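Startseite » Hilfe » Häufige Fragen

Ratanaporn — Konserven und Trockenwaren aus Thailand: Häufige Fragen 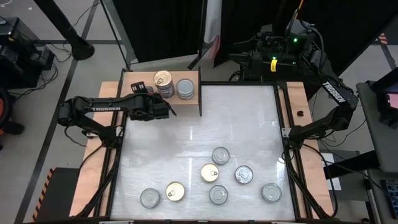
Auf dieser Seite habe ich die Fragen gesammelt, die uns per E-Mail und am Telefon am meisten gestellt werden. Wenn Ihre Frage fehlt, schreiben Sie uns bitte. Wir antworten auf Deutsch, Englisch und Thai, und ich bitte um Nachsicht, wenn ein Artikel einmal falsch ist. Ich meine den grammatischen Artikel. Ein falscher Artikel im Paket ist eine andere Sache, dazu steht weiter unten etwas.
Boonmee Phromma
Stand: 30.09.2025

BESTELLEN

Muss ich ein Kundenkonto haben?
Nein. Sie können als Gast bestellen. Mit dem Konto sehen Sie Ihre alten Bestellungen und können sie mit einem Klick wiederholen, das ist der ganze Unterschied. Das Konto löschen Sie selbst unter »Meine Daten«, es braucht dafür keine E-Mail an uns.

Gibt es einen Mindestbestellwert?
Ja, 18 Euro. Darunter nimmt das System die Bestellung nicht an. Wir haben es eine Zeit lang ohne Mindestwert versucht und viele Pakete mit einer einzigen Tüte Palmzucker verschickt, das Porto war teurer als der Zucker.

Warum kann ich von manchen Waren nur eine kleine Menge bestellen?
Bei Jackfrucht in Salzlake, eingelegten Senfblättern und bei der Currypaste »Kua Kling« kommt die Ware unregelmäßig. Wir begrenzen dann auf acht Stück pro Haushalt. Wenn Sie ein Restaurant oder eine Kantine haben, lesen Sie bitte den Abschnitt »Gastronomie«.

Kann ich telefonisch bestellen?
Es ist möglich, aber wir bevorzugen die Website. Am Telefon sitzt meistens Buppha Sriwong, und sie packt zur gleichen Zeit. Stammkunden ohne Internet dürfen natürlich weiter anrufen, dienstags und donnerstags am Vormittag.

Ein Artikel ist ausverkauft. Wann kommt er wieder?
Auf der Artikelseite gibt es ein Feld für Ihre E-Mail-Adresse. Sie bekommen eine Nachricht, sobald die Ware im Lager eingebucht ist. Ein Datum können wir selten versprechen. Der Container im August hatte alles dabei außer Wasserkastanien und Rambutan, obwohl beides auf der Liste stand.

VERSAND

Wohin liefern Sie?
Nach Deutschland, Österreich und Luxemburg. In die Schweiz liefern wir zurzeit nicht, die Zollpapiere für gemischte Lebensmittelpakete sind für einen Betrieb unserer Größe zu viel Arbeit.

Wie lange dauert es?
Bestellungen, die bis elf Uhr eingehen, packen wir am selben Werktag. In Deutschland ist das Paket danach normalerweise ein bis drei Werktage unterwegs, nach Österreich und Luxemburg drei bis fünf.

Wie schwer darf ein Paket sein?
Wir packen höchstens 18 Kilo in einen Karton. Größere Bestellungen werden geteilt, und Sie bekommen zwei Sendungsnummern. Die Pakete kommen nicht immer am gleichen Tag an. Bitte warten Sie den nächsten Werktag ab, bevor Sie eine fehlende Ware melden.

Verschicken Sie auch frische Kräuter?
Nein. Galgant, Kaffirlimettenblätter und Zitronengras führen wir nur getrocknet oder im Glas. Frische Ware verkaufen wir ausschließlich im Laden.

Womit polstern Sie?
Mit Papier. Gläser stecken zusätzlich in einer Hülle aus Wellpappe. Gebrauchte Kartons von unseren Lieferanten verwenden wir noch einmal, deshalb kann auf Ihrem Paket »Fischsauce« stehen, obwohl Sie Reisnudeln bestellt haben.

DOSEN UND HALTBARKEIT

Die Dose hat eine Delle. Ist der Inhalt noch gut?
Diese Frage bekommen wir am häufigsten. Eine flache Delle in der Mitte der Wand ist in der Regel kein Problem. Anders ist es, wenn die Delle scharfe Kanten hat oder wenn sie auf der Längsnaht oder am Falz liegt, also am oberen oder unteren Rand. Dort kann das Metall undicht werden, ohne dass man es sieht. Solche Dosen bitte nicht essen. Machen Sie ein Foto, schicken Sie es uns, und Sie bekommen Ersatz oder das Geld zurück.

Der Deckel ist nach außen gewölbt.
Nicht öffnen und nicht probieren. Auch nicht, wenn er sich mit dem Finger wieder hineindrücken lässt. Melden Sie sich mit der Chargennummer. Wir prüfen dann, ob im Lager weitere Dosen aus derselben Charge stehen.

Wo finde ich die Chargennummer?
Meistens auf dem Boden oder auf dem Deckel, eingeprägt oder mit schwarzer Tinte gedruckt. Bei unserer Hausmarke Estero beginnt sie mit einem Buchstaben, danach folgen Zahlen. Das Datum steht in der Zeile darunter.

Das Jahr auf der Dose ist 2568. Ist das ein Fehler?
Nein, das ist die buddhistische Zeitrechnung. Ziehen Sie 543 ab, dann haben Sie unser Jahr. Auf dem deutschen Etikett steht das Datum immer in der hier üblichen Form. Wenn das deutsche Etikett fehlt oder abgegangen ist, schreiben Sie uns bitte.

Die Kokosmilch ist oben fest und unten wässrig.
So soll sie sein, wenn keine Emulgatoren zugesetzt sind. Das Fett steigt nach oben und wird bei niedriger Temperatur fest. Für Currys ist das ein Vorteil: Man nimmt den festen Teil zuerst in den Topf, lässt ihn köcheln, bis Öl austritt, und brät darin die Paste an. Der Rest kommt später dazu. Wer alles gleichmäßig haben will, stellt die geschlossene Dose kurz in warmes Wasser und schüttelt sie danach kräftig.

Die Kokosmilch ist leicht grau. Kann ich sie verwenden?
Ein leichter Grauton kommt bei ungebleichter Ware vor und sagt über den Geschmack nichts. Riecht sie sauer oder seifig, dann bitte wegwerfen und uns Bescheid geben.

Darf ich den Rest in der offenen Dose aufheben?
Besser nicht. Füllen Sie ihn um in ein Glas oder eine Schale mit Deckel und stellen Sie ihn in den Kühlschrank. Kokosmilch hält dort zwei bis drei Tage. Man kann sie auch einfrieren, sie trennt sich dann beim Auftauen, zum Kochen macht das nichts.

Wie lagere ich einen größeren Vorrat?
Trocken, kühl und dunkel, die ältesten Dosen nach vorne. Ein Keller ist gut, solange die Wände nicht feucht sind — Rost am Falz ist dasselbe Problem wie eine Delle am Falz. Meine Tante schreibt das Kaufdatum mit einem dicken Stift auf jeden Deckel. Ich habe das früher übertrieben gefunden und mache es inzwischen auch.

ALLERGENE UND ZUTATEN

Welche Currypasten sind ohne Garnelenpaste?
Die Pasten der Linie Plarden, und zwar rot, grün und Massaman. Alle anderen Pasten im Sortiment enthalten Garnelen. Die gelbe Plarden-Paste gab es früher auch ohne, die Rezeptur wurde geändert. Bitte achten Sie bei alten Gläsern auf das Etikett und verlassen Sie sich nicht auf ältere Kommentare unter dem Artikel.

Sind Ihre Produkte glutenfrei?
Viele, aber nicht alle. Sojasauce und Austernsauce enthalten oft Weizen. Im Filter links können Sie »ohne glutenhaltige Zutaten« wählen. Das bezieht sich auf die Zutatenliste und nicht auf mögliche Spuren. Bei Zöliakie fragen Sie bitte vor der Bestellung nach, wir schicken Ihnen dann die Angabe des Herstellers.

Wie scharf ist »scharf«?
Unsere Skala geht von eins bis fünf Chilis und wurde von Nnamdi Abubakar gemacht, der viel verträgt. Wenn Sie unsicher sind, rechnen Sie eine Chili dazu.

REKLAMATION UND RÜCKGABE

Im Paket ist eine falsche Ware.
Das tut uns leid. Schicken Sie uns die Bestellnummer und schreiben Sie, was Sie erhalten haben. Lebensmittel müssen Sie bei unserem Fehler nicht zurücksenden, Sie dürfen sie behalten oder verschenken. Geräte wie Reiskocher, Mörser und Dämpfkörbe holen wir auf unsere Kosten ab.

Kann ich Dosen zurückgeben, die mir nicht schmecken?
Ungeöffnet und innerhalb der gesetzlichen Widerrufsfrist ja, das Rückporto tragen Sie. Geöffnete Dosen nehmen wir nicht zurück.

Wann kommt mein Geld?
Nachdem wir die Rückzahlung ausgelöst haben, dauert es je nach Bank einige Tage. Bei Zahlung mit Gutschein wird der Betrag wieder auf den Gutschein gebucht, nicht auf das Konto. Das steht auch in den AGB, wird aber leicht überlesen.

GASTRONOMIE

Gibt es Großgebinde?
Ja. Bambussprossen, Kokosmilch und Ananas führen wir in großen Dosen, Reis im Sack. Im aktuellen Katalog für die Gastronomie stehen 328 Artikel, im normalen Shop sind es 740. Den Katalog bekommen Sie von Vesna Ionescu, bitte mit Gewerbenachweis anfragen. Sie macht auch die Termine für Palettenlieferungen.

Liefern Sie auf Rechnung?
Ab der dritten Bestellung. Die ersten beiden bitte per Vorkasse.

Kann ich Ware vor dem Kauf probieren?
Im Laden gibt es am ersten Samstag im Monat eine Verkostung. Muster verschicken wir nur an Gastronomiekunden und nur von Saucen und Pasten.

LADEN

Kann ich meine Bestellung abholen?
Ja, wählen Sie an der Kasse »Abholung«. Der Eingang ist im Hof neben der Firma Grudby, nicht vorne an der Straße. Dort ist noch unser altes Schild, die Tür bleibt aber geschlossen.

Kann man bei Ihnen Kochkurse buchen?
Celeste Farías gibt in unserer Küche Kurse für kleine Gruppen, die Anmeldung läuft direkt über sie. Der Link steht unten auf der Startseite. Gutscheine von Ratanaporn gelten für die Kurse nicht.

Nehmen Sie leere Gläser zurück?
Gläser mit Schraubdeckel nehmen wir im Laden gerne an, wenn sie gespült sind. Wir füllen darin Gewürze ab. Dosen gehören in die Wertstoffsammlung Ihrer Gemeinde.

Weiter zu: Versandkosten | Zahlungsarten | AGB | Widerruf | Kontakt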